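Inicio | Costura | Casa | Retales | Contacto
Imprimir esta página | Enviar por correo electrónico

Cómo aprovechar retales estampados y relleno para hacer almohadillas pequeñas
Por Rosine Brunet — octubre

En mi casa no se tira un retal, y quien me lee desde hace tiempo ya lo sabe. Tengo una caja con sobras de sábanas infantiles, forros finitos y trozos de relleno absorbente que voy guardando para el invierno, y cuando la caja ya no cierra me siento una tarde entera a convertirla en almohadillas: para el cambiador, para debajo de un vaso, para lo que haga falta (¡siempre hace falta!).

Lo primero es extenderlo todo sobre una superficie plana y amplia. A mí me gusta trabajar encima de la cama, con una esterilla de bambú puesta, porque las piezas se quedan quietas y se ve muy bien lo que hay. Separad las telas estampadas por un lado, las finas por otro y el relleno blanco aparte. Repasad las costuras viejas con unas tijeras de punta y retirad los hilos sueltos con calma, que luego se transparentan bajo el forro y da mucha rabia.
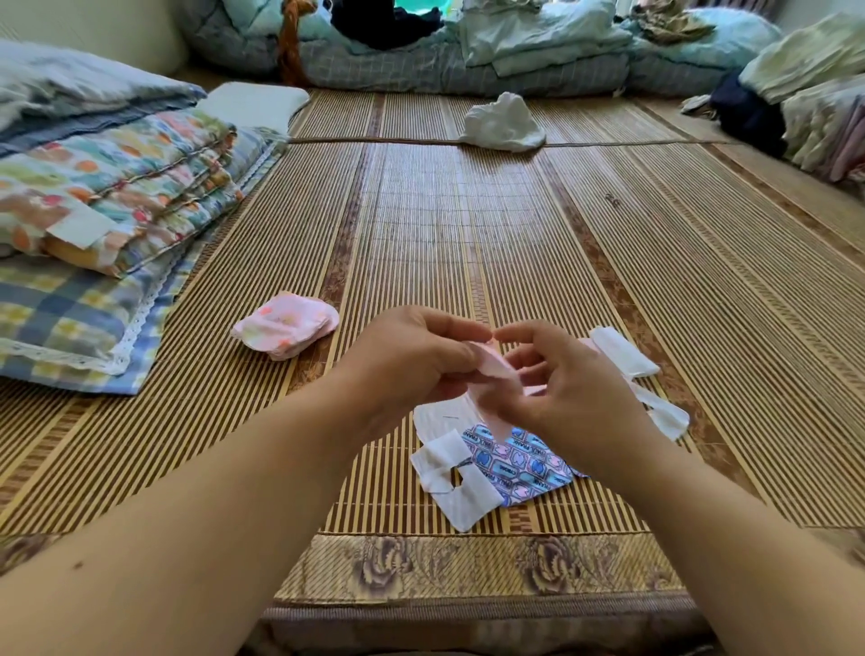
Después viene la parte que más me entretiene, que es casar las piezas. Elegid un rectángulo estampado para la cara bonita y una tela fina y suave para el revés. El relleno tiene que quedar un dedo más pequeño que la tela por cada lado. Si un trozo tiene un agujero o una forma rara, guardadlo para la capa de en medio, entre dos piezas enteras, y nadie notará nada.

Para montar la almohadilla, poned las dos telas derecho con derecho y el relleno encima. Prended con alfileres y coded todo el contorno, dejando una abertura de 3 centímetros — en las muy gruesas, un poco más —. Recortad las esquinas en diagonal, dad la vuelta con paciencia, ayudándoos de un lápiz sin punta, y cerrad la abertura a mano con puntada escondida.

Yo termino con un pespunte alrededor y otro en cruz por el centro, para que el relleno no se apelotone al lavarlo. Mi amiga Beathag se salta la cruz y las suyas también duran lo suyo, así que haced lo que os pida el cuerpo. Con una caja de sobras como la mía salen hasta 20 almohadillas pequeñas. Los recortes que sobren, bien picaditos, van a una bolsa aparte para rellenar alfileteros.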